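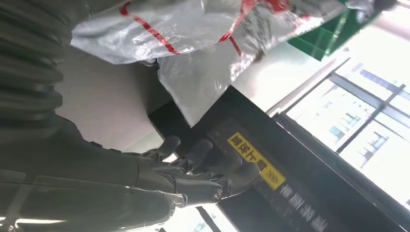
Who decides when a robot in a shared work area may be switched back on after a stop? At the Calta handling laboratory in Wistbridge, the decision rests with the person who pressed the stop, and the restart is made from outside the marked floor line.

This rule was the first item presented to our delegation on December 7, 2024. The visit was arranged by the Eshun Safety Forum at the invitation of Halima Nwachukwu, who directs the laboratory. Five members attended. The purpose was to see how written practice for robot hands and arms is applied during ordinary handling work, and to compare it with the draft guidance our members have been reviewing since August.

The morning began with a safety briefing of 30 minutes. Visitors signed the access sheet, removed lanyards and loose scarves, and were shown the stop buttons on both sides of the room. Comfort Mensah, who is responsible for operating procedures, then took the group through the daily start-up sheet. It covers the condition of the arm sleeve, free movement of each finger joint, the speed limit for the day, and the items approved for handling. Two people sign it. A sheet with one signature is treated as blank, and work does not begin.

The discussion of items took longer than planned. Cases, bags and other everyday goods are entered on an approved list before a robotic hand may touch them. Each entry states the permitted grip, the weight, and whether any label must remain readable afterward. Soft packaging has its own page, as a loose bag can catch on a finger joint. Seidu Ayaaba asked how often the list is revised. Ms. Mensah replied that it is reviewed every four weeks, and at once after any dropped item.

Arvid Westerberg raised the matter of sleeves. The laboratory's rule is that a torn sleeve is replaced before the next shift and is never taped. The spare is kept in the room – a small point, but one that several members intend to carry back to their own sites.

The delegation also reviewed the incident log kept in Narkura, the laboratory's record system. Near misses are entered in plain language by the operator on duty, and supervisors may add comments but may not edit the original entry. Members considered this the strongest part of the arrangements. Some concern was expressed about the floor line, which is worn near the door, and Ms. Nwachukwu confirmed that repainting has been scheduled.

Copies of the start-up sheet are available to members on request from the Forum office. A return visit by the laboratory staff to Eshun is being arranged.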